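Projects > Food Data > Skistham Pantry List > README

Overview Files Changes Issues Contact

Print this page | E-mail this page

# Skistham Pantry List

A plain table of dry goods and how long they keep once the package is open. Each row is one product as bought, with the storage method and the result of a taste check at set intervals.

The list started as a spreadsheet for a shared kitchen in Skistham and was cleaned up for wider use by Devendra Agarwal. It has 600 rows in the current release. Earlier copies passed around by e-mail have fewer rows and use different column names, so please don't merge them with this one.

## What is in the folder

- `pantry.csv`: the main table
- `stores.csv`: where each item was bought, by store code
- `terms.txt`: the words allowed in the `texture` and `smell` columns
- `old/`: the spreadsheet as it was before cleanup

All files are UTF-8 with commas between fields. Dates are left out. The `month` column holds the month the package was opened, spelled in full (September, not Sep or 9).

## Columns in pantry.csv

`item_id`: a number from 1 to 600. Numbers are not reused if a row is withdrawn.

`name_en`: everyday English name, lower case.

`name_label`: the name as printed on the package, in the original script. Blank if the package had no label, as with bulk-bin goods.

`group`: grain, bean, nut, dried fruit, dried vegetable, sea vegetable, spice, tea, or other.

`pack`: bag, box, jar, tin, or bulk.

`reseal`: yes or no. This is for the package as sold. A clip or rubber band does not count.

`store_method`: original, jar, or tin. "Original" means the food stayed in its own package, closed as well as it would close.

`weeks`: weeks since opening at the time of the last check. The longest run is 18.

`texture`, `smell`: one word each from `terms.txt`.

`keep`: yes, no, or unsure. The taster's own call on whether they would go on eating it.

## How the checks were done

Three tasters tried each item on the day it was opened and then again every second week. They did not see each other's notes until the run was over. Where two agreed and one did not, the table holds the majority word. Where all disagreed, `keep` is set to unsure and the two word columns are blank.

Jars and tins were washed and left to dry overnight before use. Everything was kept in one closed cupboard away from the stove. Room humidity was not measured, and we would do that differently next time. Crackers, dried mushrooms and anything in the sea vegetable group pick up moisture fast, and a damp month will shorten their run.

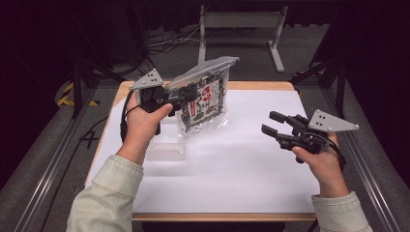 Spices are the weakest part of the table. The tasters found it hard to say when a ground spice was past its best, and "faint" was used for nearly everything after the first two checks. Whole spices held up well in all three storage methods. Treat the `smell` column for ground spices with caution.

Tea has a related problem. Some of the loose teas sat next to cumin in the cupboard before we moved them, and those rows carry the note "shelf" in `stores.csv`.

## Store codes

JA is Jalov, MO is Mondberg, and MA is Maurya. Items given by friends or brought back from trips are coded XX and have no price.

## Known problems

- A few label names were typed by hand and may have spelling errors, mostly in scripts the typist could not read.
- Mixed products such as trail mix are filed under their first listed ingredient.
- "Bulk" items from Maurya went into paper bags at the store and were already exposed to air for an unknown time.
- The table says nothing about food safety. It records taste and texture in one kitchen.

## Use and corrections

Free to copy and change. If you publish something from it, give the name of the list and say whether you altered any rows. Send corrections to Devendra Agarwal through the Contact page with the `item_id` and the column. Please don't send a whole edited table, as those are slow to compare.

Back to Food Data | Overview | Files | Contact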